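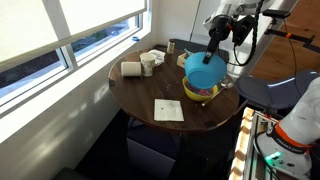
4. Table Placement and Where Meals Are Eaten

4.1 Data

The housing survey in Pindau and Sodska returned 611 usable forms. Each household drew a rough plan of its main living space, marked every table on it, and then kept a meal diary for 10 days. The diary asked where each person sat, what time the meal began, and whether anything had to be cleared off the table first. Snacks eaten standing up were left out. So were meals eaten outside the home, which were common in Sodska on working days and made the lunch figures for that town too thin to use.

We coded table position in three ways: against a wall with a window, against a wall without one, and away from all walls. Corner tables were hard to place in this scheme. A table with one side near a window and the other near a solid wall was coded as a window table if the window began less than an arm's length from the edge. Two coders worked through the plans separately and settled their differences in a meeting at the end of each batch. Most of the differences were about balconies, which some people had drawn as windows and others as doors.

4.2 Shape and position

Round tables were less common than rectangular ones in both towns, but where they occurred they were more often near a window. Part of this comes from the buildings. The older blocks in Pindau have short window walls with a radiator underneath, and a long table pushed up to one of these leaves no room to pass. A round table leaves a gap at each side. Cuesta and Valcárcel found the same pattern in row houses with a much larger kitchen, so the radiator can't be the whole explanation.

Home Current Issue Back Issues For Authors Search Contact

Households with a window table ate breakfast at it more often than households with a table elsewhere ate breakfast at theirs. The difference was clear in both towns and held when we left out people living alone. For the evening meal it nearly disappeared. In the diaries from March it was smaller than in the winter diaries, though that part of the sample is small and we don't want to make much of it.

Rent level had little to do with any of this. Floor level did. On the ground floor, window tables were used less in the evening, and several people wrote in the margin of the diary that they didn't like to eat where the street could look in.

4.3 Clearing

The second question was whether things left on a table keep people from eating there. We had expected that they would. Households that reported clearing the table before most meals did eat elsewhere more often, mainly on the sofa, but the effect depended on what had to be moved. Papers and laundry sent people to the sofa. Bowls, spoons and other kitchen things did not, and many people didn't report them as something to clear at all. They had been told to write down anything they moved, so the entries understate how much was on the tables. 

Figure 2. Round dark wooden table against a white wall, below two windows. Kitchen items on top, among them a yellow bowl toward the left.
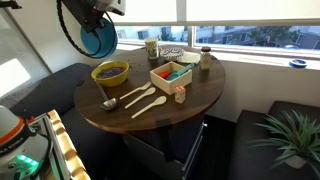
Purificación Barroso has argued against using one category for all kitchen items. In her view a bowl that is still in use and a bowl that is stored on the table are different things to the people who live with them, and a diary that doesn't ask which is which will mix a meal in progress with a storage problem. She would also drop the word "clearing" from the form, as respondents read it as a question about tidiness and answer to look good.

We agree with the first point and have changed the form for the second round in Urnen, where each item on the table is now marked as "in use" or "kept here." On the second point we have kept the old wording so that the two rounds can be compared. A short test with 20 households, half of them given the word "moved" in place of "cleared," is planned before the Urnen diaries go out.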